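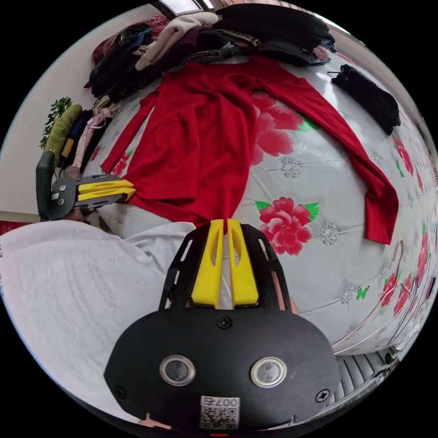 One gripper on the corner, the other further along the hem

Folding by hand, for a robot: pictures from Turudton

Hello again! A lot of you wrote in after the tea towel gallery wanting to see clothes, proper clothes with sleeves, so I've put up a few from the bedroom end of the Skolton project. If you're new, Skolton is our little folding project. There are no robots in the bedroom. The robot is an arm setup in a unit over in Bandomton, and what we do at this end is the teaching, which means picking up a pair of hand-held grippers and folding a great heap of clothes with them, over and over, while everything gets recorded. The grippers have the same yellow fingers as the ones on the arms, so if I can manage a thing with them, then in theory the arms can too. In theory!

I get asked why we don't simply drive the arms from a distance, and we do, for some jobs. There's a section on that lower down. For clothes I much prefer doing it by hand. You can move at a normal sort of speed, you feel the cloth tug when you've got hold of it, and if something slides off the bed you just lean over and get it.

The bed, by the way, is the best folding table I've ever used. I tried the dining table first and it was too slippery and too low on one side, and I spent the whole session chasing cuffs. On the bed the cloth stays roughly where you leave it, and there's room to pile up the rest of the clothes at the head end and work through them. The peonies were a worry for a while – big red flowers under a red top seemed like asking for trouble – but I've decided I like having them in. Other people's beds have flowers on too.

Spreading out

Everything begins with getting the garment flat, and this takes far longer than the fold. With the grippers you haven't got palms, so you can't smooth. I didn't realise how much smoothing I do until I couldn't do it. All you've got is pinch, pull and let go, so every crease has to be dealt with from the edges.

My way is to start at the hem. Get one corner with the left gripper, get another bit of hem with the right, and pull the two apart gently until the front stops looking like a relief map. Then the sleeves, one at a time, out to the side or down along the body depending on which fold I'm doing. Long sleeves are the worst of it. Pull one and the shoulder comes with it, then the other sleeve wanders off in sympathy and you have to go back round.

A few things I've picked up along the way, for anyone starting out with a pair of these:

Go in low. If the fingertips come down from above they skate over the top of the cloth and you close on nothing. Bring them in nearly level with the bed and nudge forward into the edge.

Take a small pinch. I used to grab a great wodge of fabric and then wonder why the fold came out with a lump in it. A narrow strip between the tips is plenty.

Check what's underneath. With thin tops it's very easy to pick up the bed cover as well and then you lift the lot, flowers and all. The first time I did it I laughed so much I had to bin the recording.

Keep the spare hangers away from your right elbow. I say this as a person who never does.

Stop properly between goes. A short pause with both grippers still, then off again. It makes the cutting up afterwards so much easier, and I've had some very stern notes from Bandomton about the early ones where I just barrelled on from one top to the next.

The count for this batch stands at 201 folds, out of 457 we've promised for the long-sleeved set. I do them in runs of 20 and then have a sit down. Your thumbs and forearms really do notice! The grippers aren't heavy to pick up, but hold them out in front of you for a whole run with your elbows off the bed and you'll have opinions about them by the end.

Lifting from a point is its own separate thing, and I've been doing more of it lately. You take hold of one bit of the cloth and the rest comes up in folds and drapes over itself and looks a right mess. We want those in. If the arms only ever see a nice flat top laid out like a shop display, they've no idea what to do when somebody hands them a heap, and heaps are what most of us have got.
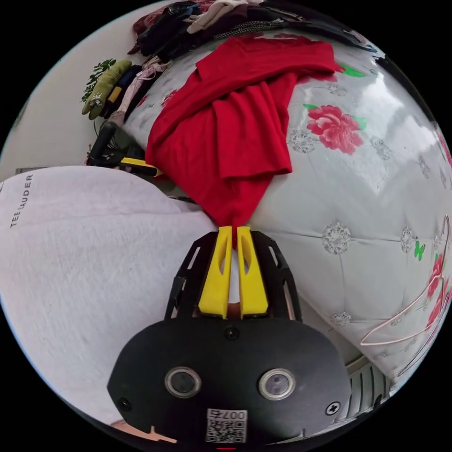 When it goes wrong (keep going!)

My biggest change of heart since last May has been about mistakes. I used to stop and start again every time I dropped a corner. I wanted the recordings to look good, I suppose, a bit like not wanting visitors to see the airing cupboard. The trouble is that a robot taught only by tidy goes has never watched anybody get out of a muddle. The first sleeve that doesn't behave, it's stuck.

So these days, if I drop it, I pick it up again, and that stays in. If a hem is folded under, I go round and turn it out. If I've made a complete dog's dinner of the thing, I shake it out and carry on from there. I do throw away the ones where I've bumped the grippers together hard or sneezed (it does happen, there's a lot of wool in that pile), and any where I've stopped halfway to answer the door.

What I try not to do is dither. Dithering is catching. We had a whole run with the tea towels where I hovered over the corner each time, having a little think before I closed the fingers, and when the arms had a try with what they'd learned they hovered too. Same pause, same place. It was like seeing a video of yourself walking. I did that run over again, quicker, and kept my thinking for the gaps.

Doing it by remote

Since people asked. The other way of showing the arms a job is to sit at the desk in Bandomton with a pair of handles and drive them directly. You move, they move. MacLeod built our desk rig and it's a lovely bit of work, with handles that close just like the grippers do, so I didn't have to learn a new squeeze.

It has a big thing going for it, which is that whatever you record is something the arms have really done, on their own joints, at their own reach. When I fold by hand I can twist my wrist or lean right across the bed in a way they couldn't manage, and I have to keep remembering not to. Remote driving won't let you cheat.

But it's slow, oh it's slow. A top I can fold by hand before the kettle's boiled takes me two or three goes by remote, and I come away with my shoulders up by my ears. You also lose the feel. By hand I know the moment I've pinched cloth, and at the desk I'm squinting to see if it's moving. We use the remote for short, fiddly bits now, mostly the last tuck and setting the folded thing down on a stack, and do the big floppy stages on the bed.

If you've only got the time or the money for one of them, my vote's for the hand-held pair. You can throw them in a bag and take them to a different house, with a different bed and a different pile of clothes, and that's worth a lot. Turudton isn't short of spare rooms and I've now folded in more of them than I'd like to admit.

Sleeves out

Back to the bed for the last one. I do like the stage where the body's down and a sleeve is stretched right out, ready for somebody to decide what happens next. I'd been doing the sleeves straight across for ages, one over the other, and have gone over to bringing them in at an angle so the cuffs end up nearer the hem. It gives a flatter parcel. I'm told it makes no difference to the arms, but it makes a difference to me, and I'm the one with 457 of them to get through.

Do watch out for anything pretty round the neck. Trim of any sort is lovely to look at and a pest to grip near, so I stay away from necklines altogether and work from the shoulder seam, the cuffs and the hem.

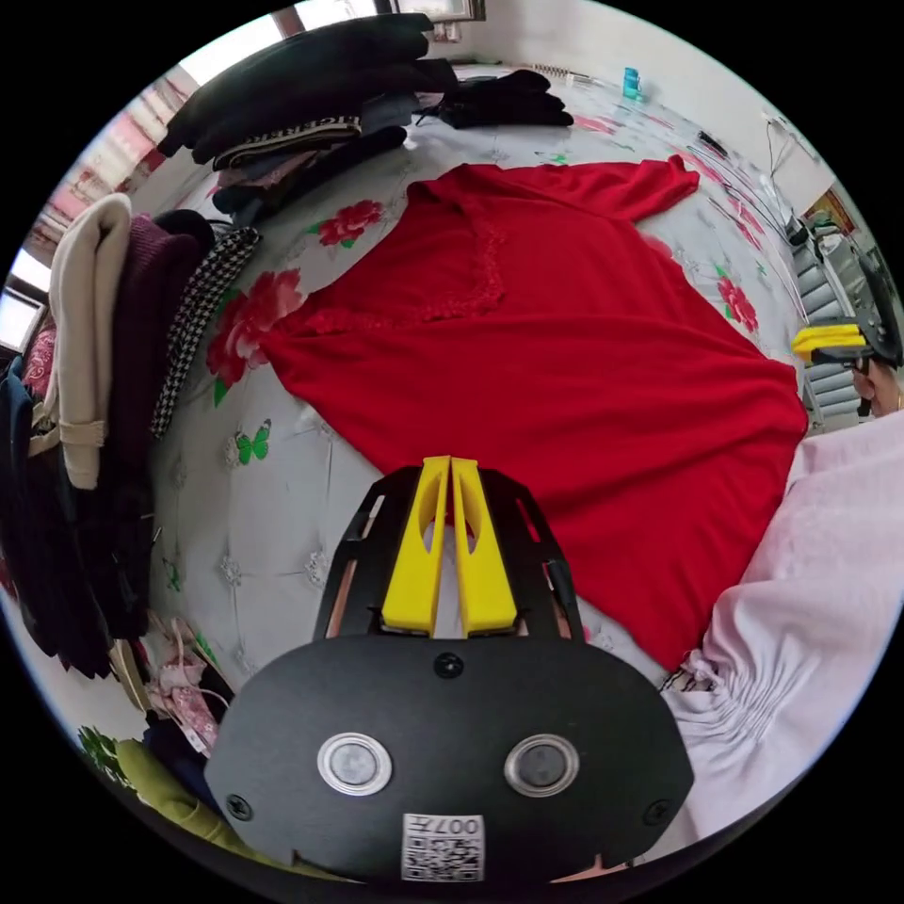

Category: Clothes and soft things

Sleeve reaching for the far side, neckline in the middle, yellow fingers pointing at the lot. The dark things stacked along the top of the bed are my favourites to fold and my least favourite to look at afterwards, as I can never find the edges in black on black when I'm going back through the recordings. The houndstooth scarf over on the left gets asked about, too. Scarves are on the list! They're a different sort of fold (long, thin, wants to roll) and I'd like to give them their own page once the sleeves are finished.

Also on the list are the thick jumpers, which the fingers only just close on, and socks in pairs, which I've been putting off. If you've had any luck pairing socks with a two-finger gripper, please leave a comment and tell me how you hold the first one still while you go after the second.

Older galleries: tea towels, pillowcases (two parts), and the remote desk at Bandomton with the lid off. Comments are open on all of them, and I do read them, usually with a cup of tea between runs.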